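The collection group at Narkis occupies two benches at the back of a converted print shop. Its job is to record demonstrations of household handling tasks, which are then used to train a manipulation policy called Skesis. The engineer who runs the group agreed to talk on condition that the conversation stay on method.

The target for the current task family is 2000 episodes. "An episode is one attempt, start to finish, under teleoperation," the engineer said. "The operator moves, we log joint states, gripper width and the wrist view, and the operator marks the end. If the attempt fails we keep it and label it as failed."

Operators work in blocks of 100 episodes and then change stations. The rule came in after an early batch in which one person had recorded nearly everything. The policy trained on that batch copied the operator's habits, including a pause before every grasp that served no purpose.
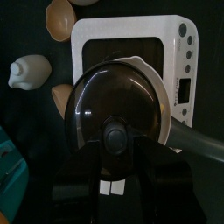
Much of the conversation was about variation, and how much of it a data set needs. Narkis resets the layout between episodes from a printed sheet, and the sheets are generated so that no two consecutive layouts share an object position. Lids get more sheets than any other item. "A round black lid held in black fingers is a hard case for the wrist view," the engineer said. "The lower rim blends into the gripper. The knob helps, and so do the highlights on the dome, but we don't want the policy leaning on highlights." Lighting is therefore changed within each block as well.

Asked about toy kitchens, the engineer was brief. "They're light and they're cheap to replace. The contact problems are close enough for this stage."

Review takes longer than recording. Each episode is checked by 2 people using an in-house tool called Melis, and disagreements go to a third. More than 5 percent of the last batch was relabeled, mostly for end marks placed too early - the operator had stopped recording before the fingers opened.

The next batch is scheduled for September and will add drawers.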